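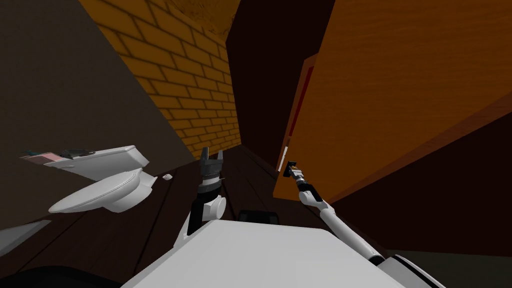
Fixing a door pull that stalls in simulation

Updated 2019-07-30

If you have spent an evening watching your simulated robot lean on a door that simply will not budge, come and sit down — I lost most of December to the same fault. My setup is the Tiltley two-arm model running in Skasten, with a wooden door and a small black handle. The arm would reach, the gripper would close, and then the run would stop at step 657 with a joint torque error.

Start with the log, before you touch any settings. Look for the first warning, which is often far above the error that ended the run. Mine was at step 600, and it said the wrist target was out of reach.
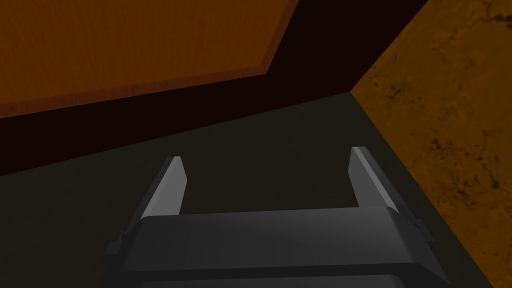

Next, check where the planner believes the handle is. Open the Manole panel, turn on the target markers, and compare the grasp point with the handle itself. A door hinge saved at the wrong angle will shift everything, and my file had 71 degrees left over from an older room.

Once the hinge angle is right, save the file and reload the whole room. A plain reset keeps the old value, I'm sorry to say.

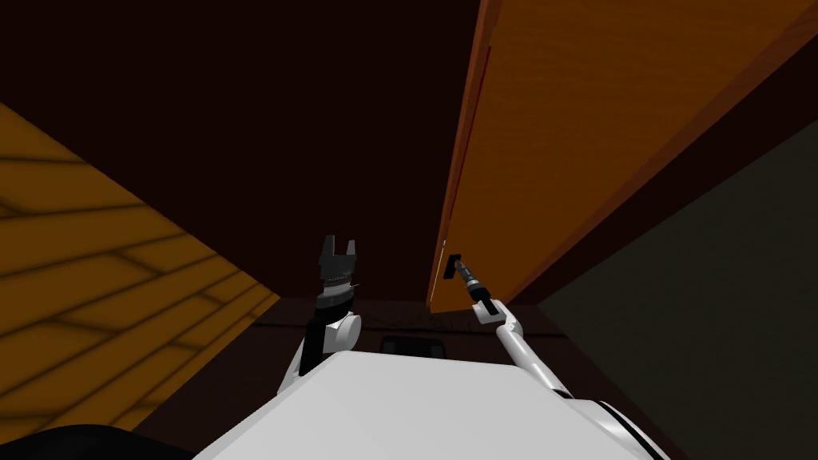
Then run the pull at low speed with the Cirner force limit switched on. Please don't raise that limit to get past the error! I tried 3000 and the arm folded into its own body, and you would not want to carry that setting over to a real machine. If the torque still climbs, stop the run and go back to the grasp point.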